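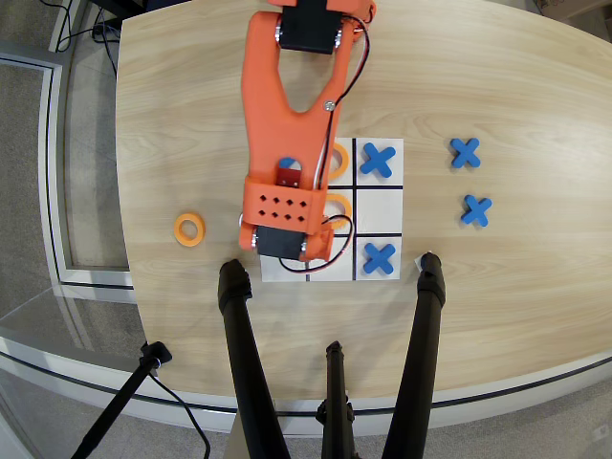 Billell Noughts and Crosses, the big foam set

Reading time: 2 minutes
Print this page | E-mail to a friend

I've sold a lot of noughts and crosses sets over the years and most of them are fiddly little things with pegs that vanish down the side of the sofa. The Billell set is the one I keep coming back to. The pieces are chunky foam, blue for the crosses and orange for the rings, so small hands can pick them up without a fuss (and so can big clumsy ones like mine!). You play on a square paper board with good thick black lines, and it all goes back in a drawstring bag. 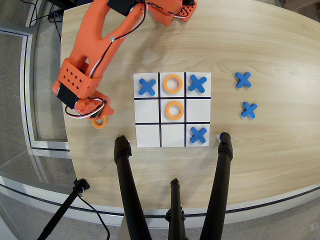
Foam is quiet, and if you have ever shared a kitchen table with two children and a set of wooden counters you'll know why I'm so keen on it. It also means a piece sits where you put it and shows up well from the other side of the table. With blue in both top corners and the bottom right, and orange in the middle and just above it, you can see straight away that blue only wants the right-hand square of the middle row, and that orange is after the bottom middle. Whoever's turn it is will be very pleased with themselves. I do like to leave the spare pieces out beside the board while we play, it saves rummaging in the bag.

The set is £11 and comes with one paper board. A pack of 12 spare boards is £7, and I'd get them if you're buying for a classroom or a club, paper being paper. They're the same size as the one in the set, so your pieces will fit the squares.

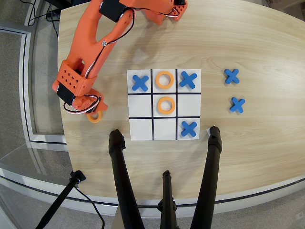

Kanini Makori wrote to ask whether the pieces can be washed, as hers had met some jam. Mine have been through a bowl of warm soapy water more than once and come up fine, Kanini! Squeeze them gently, leave them on a tea towel overnight, and don't put them on the radiator (I did, and one cross went a funny shape). The board won't stand a wash, so wipe the crumbs off and swap it when it gets tatty.

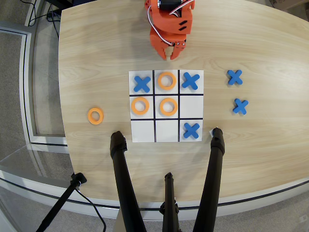
Ordering and postage

I post from the shop every weekday morning, and anything ordered before 12 goes the same day. If you've lost a piece or two, drop me a line before you buy a whole new set, as I keep a tub of odd ones behind the counter and I'm happy to pop a couple in an envelope. Please say which colour!

Contact: Mosta Games, ask for Wafula Rotich | © Mosta Games | Back to top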